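# Relten Home Marking Kit: a review from the recently burgled

Rating: 3 out of 5

My garage was broken into in August. They took a bicycle, a circular saw, a pressure washer I had been meaning to return to my brother-in-law, and a cooler. The officer who came out was polite and asked whether I had the serial numbers. I said I had a photo of the bicycle with my nephew standing in front of most of it. He wrote something down, though I don't think it was that.

The Vurnside police have a handout for people like me. It recommends marking your property with a traceable code, and on the back it lists two products that work with the county's recovery check, the Relten kit and the cheaper Gachanja pen. I bought the Relten for $71, which was more than the saw was worth and a good deal more than the cooler.

## What you get

The box holds 36 tamper labels in three sizes, a bottle of marking fluid with a brush in the cap, a small ultraviolet flashlight, an engraving pen that takes one AAA battery (not supplied), two window stickers and a card with your personal code on it. You also get a year on the Relten register, where the code is tied to your name and phone number. After the first year they would like more money. The box mentions this in a gray typeface on a slightly darker gray background.

There is a booklet. The English section is fine except for page six, where you are told to "shake the bottle firmly until reassured."

## Setting up

I set aside an evening for this and used two. The register wants an account before it will accept your code, then sends a confirmation email, then wants the code again in capitals. My password was rejected for being too similar to my name. I'm Conall Hanrahan, and the password was the name of a dog, so I'm still wondering about that one.

Once inside, things improve a lot. You add an item, give it a category, type the serial number if it has one, and attach up to four pictures. There's a field for distinguishing marks, and you should use it. A scratch on the left pedal crank tells a property clerk more than "bicycle, blue" ever will. You can also print the whole list as one document, ready to hand to an officer or an insurance adjuster, and it's the best thing in the package. It was clearly designed by somebody who has had to read one of these lists, and I hope they got a raise.

The category menu is a bit odd. It has separate entries for banjo and for mandolin, and files lawn mowers under "Leisure."

## The labels

They stick. I put one on the replacement saw, one on my laptop, one on the drill and one on a ladder, and tried to get the ladder one off again after a week. It came away in little silver crumbs and left the word VOID behind in a checkerboard pattern, as promised. I then had a ladder that said VOID and had to use a second label to explain that it was mine.

They don't like curves. On the bicycle frame the large size lifted at both corners within days, and the medium size did the same more slowly. The small one held. If you mostly own tubes, you'll run through the small ones early and be left with a drawer full of large.

## The marking fluid

You brush a dab of it on, it dries clear, and under the ultraviolet light it glows a sort of lime yellow. Floating in it are tiny dots with your code printed on them. I took this on faith until I borrowed a jeweler's loupe, and there they were, perfectly legible, like the world's least interesting confetti.

Coverage is generous. I did everything in the garage, most of the kitchen appliances and, by accident, my thumb. The thumb glowed for four days. Be careful on matte black plastic, where the dried spot shows up as a shiny patch if the light is low. On anything glossy or painted I couldn't find it again without the flashlight.

The flashlight, by the way, is terrible. It has to be held so close to the object that you're mostly lighting up your own knuckles. I ended up using one sold for finding pet stains, and it was far better at the job. It also gave me some information about the hall carpet that I hadn't requested.

## The engraving pen

Skip it. It buzzes, it wanders, and my code now appears on the underside of a toolbox in the handwriting of a man falling down stairs.

## Does any of it help?

This is the part I wanted to know before buying, so I asked. Manon Girard runs the property room at the county building in Hetitport, and she was kind enough to talk to me on the phone one morning while I stood in the garage admiring my new padlock.

She told me the room took in 672 items last year that were believed stolen, and most of them sat on a shelf until the holding period ran out and they went to auction. The trouble is matching. A recovered drill looks like every other drill, and a report that says "drill, yellow" could belong to half the county. When an item has a code on it, her staff look it up and call the owner, often the same day. They check everything that comes in with a light of their own. (A proper one, she said, when I brought up mine.)

I asked if the window stickers put burglars off. She thought about it for a while and said they probably don't hurt.

She had one complaint of her own. People mark the thing, register it, move house, and never change the phone number. Relten sends no reminders about this. It sends plenty about renewing.

So I can't tell you the kit gets your stuff back, as nothing of mine has been stolen a second time. I can tell you that if it is, the person who finds it will have my number, and that's a big step up from my nephew's elbow and part of a wheel.

## Compared with the Gachanja pen

My neighbor has the Gachanja, so I tried it on a couple of things. It's an ultraviolet marker and nothing else. You write your zip code and house number on the item, and that's the end of the procedure. No account, no renewal, and no opinions about your dog. It fades, though. Hers had nearly vanished from a patio heater after one summer outdoors, while the Relten fluid is meant to last for years, and the stuff on my mailbox looks the same as the day I put it on.

If you own a few things and keep them indoors, get the pen and write your serial numbers in a notebook. If you have a garage full of tools, or you rent out a room, or you've already had the conversation with the polite officer, the Relten is the better buy in spite of itself.

## Odds and ends

- The basic register holds up to 500 items. I reached the low forties and began to feel I owned too much.
- Customer service answered in two days and called me Colin.
- The phone app logs you out if you so much as look at another app. Do the typing on a computer.
- The code card has no hole or magnet, so decide now where it lives. Mine lived in the garage for a week before I saw the flaw.
- The fluid smells faintly of pear drops until it dries - keep a window open if you're doing a whole room.

I've taken off one star for the flashlight and the pen together, and another for the renewal terms. The pressure washer hasn't turned up. My brother-in-law has been told it's "with the police," and in a sense that's true, as they do have the report.
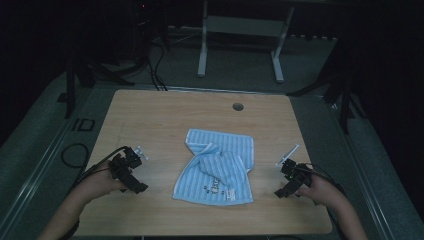
*Striped towel on the table.*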